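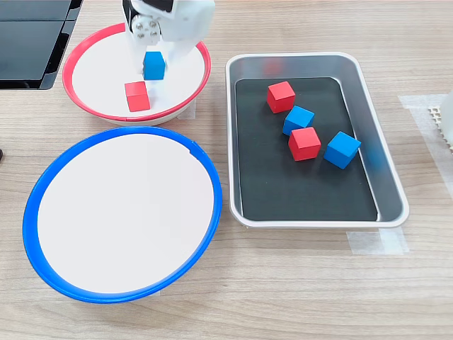
图/Pilik玩具图书馆　19/12/30

Pilik玩具图书馆的分色桌要扩了！年前跑的最后一条消息居然是这么个小题目，我自己倒挺高兴的，因为这张桌子我从九月开张那会儿就盯着，家里那位四岁的小朋友更是每次去都赖着不走。

先说正事。图书馆上午贴出通知，元旦假期过后，分色桌会从门厅边上那个窄窄的角落搬到二楼朝南的大间，桌位加到19个，同时开放整套外借。能借回家的一共232套，凭借阅卡登记就行，一张卡一次一套，借期两周，可以续一次（有人排队的话就不能续了，这条通知里写得很小，大家留意）。

没去过的朋友可能要问，分色桌是什么？其实东西简单得很：浅色木桌面，一只红边的碗，一只蓝边的碗，旁边一个圆角的金属托盘，盘底铺着黑色垫子，红的蓝的方块就放在垫子上。玩的人把方块一个个挪到碗里去，红的归红边，蓝的归蓝边。就这样，没了。我第一次看到的时候心想这也能玩？结果我家孩子玩了四十分钟，我在旁边把一杯茶喝到见底。

两只碗里面都是白的，只有碗沿那一圈是颜色，方块往白底上一落特别显眼，隔着半张桌子都看得清。照片里红边碗的碗底已经有一个红方块，大一号的蓝边碗还空着，托盘里红蓝各剩两块。顺便说一句，托盘内壁是银色的，有点反光，方块靠近了会在壁上映出淡淡的红和蓝，我家那位为了看这个，能把同一个方块来回推好几遍，至于分类嘛，早忘了。

碗和托盘是Vurkeck供的货，就是老集市后面那家做餐具起家的小厂，这两年开始接图书馆和幼儿园的单子。我上周打电话过去问碗能不能单买，店里说可以，不过红边和蓝边现在要一起拿，拆开卖得等春天补货。托盘暂时不零售。方块则是Bickerstaff那边的，颜色目前只有红和蓝两种，绿色和黄色说是在试，什么时候能上桌，通知里没提，我问了也没问出来。

再讲讲这几个月的人气。图书馆在通知后面附了一张小表，从九月开张到上周末，分色桌登记的使用次数是2,166次，其中周末占了1,354次。看到这个数我一点都不意外，周六下午去过的人都懂，排队的小朋友能从门厅一直坐到楼梯上，家长们靠墙站着，外套都抱在怀里。所以换到大间这件事我举双手赞成，早该换了！

有几位家长在门口跟我聊，意见倒不全一样。有位妈妈觉得原来的角落虽然挤，但是安静，孩子坐得住，搬到大间怕会吵。也有爷爷说桌子得再矮一点，他孙女要跪在椅子上才够得着托盘的另一头。桌子的高度这次会不会改，我去问了前台，答复是先搬，用一阵子再看。我个人觉得放两把高一点的椅子就能解决，不过这话我说了不算。

另外有个小变化，常去的朋友要注意：以前大家玩完，方块随手留在碗里就走了，从新年起请把方块都放回托盘，再离开座位。两只碗叠不到一起去也别硬叠，并排摆着就好。外借的那些套装也一样，还的时候前台会当面看一下红蓝数目对不对，少了要补。补一个方块多少钱，目前还没有定价，我猜他们也不太想收这个钱。

搬家期间，分色桌从明天起停用，节后跟大间一起开。别的区照常，拼图和积木那两排架子都不受影响，楼下Grumano面包房通往图书馆的侧门也照样开着（推婴儿车的走这边，正门那几级台阶真的很烦人）。

想借整套的，可以现在就去前台留名字，领一张纸条，节后按纸条顺序取。我今天中午已经去留了，前面排了一小串人，还挺快的。纸条上会写取件的日子，过了三天不来取就顺到下一位，所以写完记得拍个照存手机里，我上次借拼图就是把纸条洗在裤兜里了，只好重新排。

大间开放以后我会再去一趟，到时候把座位怎么排、下午几点人最少这些写一写。有谁先去了的，也欢迎在下面留言告诉我，尤其是带两个孩子的，我想知道挨着坐方不方便。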